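Ticket 5-100: Plush ketchup bottle – pilling along seams, fuzzy label border
Status: Resolved
Category: Soft play food / care and repair
Opened: March 3, 2023
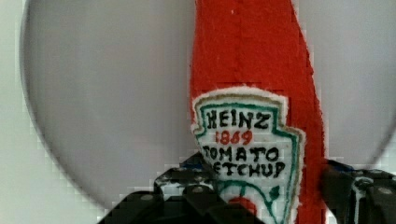

Attachment 1: front of bottle, label side

Reported problem

Customer has a red plush ketchup bottle with a stitched label patch (HEINZ, 1869, TOMATO KETCHUP, green vine). It is part of a mixed box of soft play food bought secondhand through the Prindlow toy exchange. Customer writes:

"Small balls of fluff keep forming on the edges. The white border of the label looks frayed and I am worried the patch will come off. Also it leans when I stand it up. Can it go in the washing machine? There is no care tag on it anywhere."

Customer also asks whether the lopsided shape means the stuffing has gone bad.

First response

Asked customer for the following:
- a photo of the front with the label showing
- whether any stitch on the patch can be lifted with a fingernail
- whether any stuffing is coming out
- how it has been cleaned so far

Customer reply

Photo attached. No stuffing coming out. Patch does not lift, except for one spot near the lower left where a fingernail goes under a little. It has been wiped with a baby wipe several times and brushed once with a stiff dish brush. Fluff got worse after the brush.

Support notes

Pilling shows on the edges in the photo, small fibers only. Seams read a bit darker than the rest of the red. Could be normal for this kind of fabric, no open seam visible in what the photo covers. The photo does not show the top or the base, so customer was asked to check those by hand. Customer reports both closed.

Label border is fluffy and slightly frayed. The teal line inside it is intact as far as can be seen. Lettering is readable. This looks like wear to the outer edge and not a failed patch, but the loose spot the customer found should be sewn before any washing.

Shape: one side close to straight, the other bulges and then curves in near the top. Stuffing shifts in tall, narrow toys. See step 4.

Steps given to customer

1. Stop using the dish brush. Stiff bristles pull up more fiber.

2. Remove the pills with a fabric comb or a small battery shaver on its lowest setting. Lay the bottle flat and hold the fabric tight. Work in one direction. Keep the shaver off the label completely, including the white border. Trim long threads on the border one at a time with nail scissors. Do not pull them.

3. Sew down the loose spot. Off-white thread, fine needle, five or six small stitches over the edge of the patch. Knot on the red side and bury the end.

4. Roll the bottle between both palms for a minute or two, then squeeze from the full side toward the flat side. Repeat until it feels even. If there is a hard lump, work it apart with the fingers first.

5. Surface clean only. Lukewarm water, a drop of mild dish soap, white cloth. Test a spot at the back first, red dye can run onto a light label. Blot – no rubbing. Dry flat on a towel, away from the radiator.

Machine washing was not recommended. With no care tag there is no way to know what the stuffing is or whether the red will hold at 30 degrees.

Follow-up 1

Customer did steps 1 to 3. Used a Grunari fabric comb already in the house. Edges are much smoother. Patch is tight all the way around. Cloth test at the back came up faintly pink, so customer stopped there and has not cleaned the front.

Advised plain cold water only, barely damp cloth, and to leave the label alone unless it is really dirty. Pink on the cloth means the dye is not fully fixed. Baby wipes should be avoided too.

Follow-up 2

Customer did step 4. Bottle still leans slightly but stands on its own on the play table. Customer is fine with this. Asked whether a bag of dried beans could be added to the base for weight. Answered no – beans can swell if they get damp, and opening the bottom seam is not worth it for a small lean.

Customer will store it upright in the play kitchen cupboard instead of at the bottom of the box, where it was under the heavier items.

Resolution

Pilling removed, patch secured, lean reduced. No replacement needed. Customer will check the patch stitches again in July.

Related tickets: faded plush mustard (closed), Skollow felt bread set, seam open (waiting on customer)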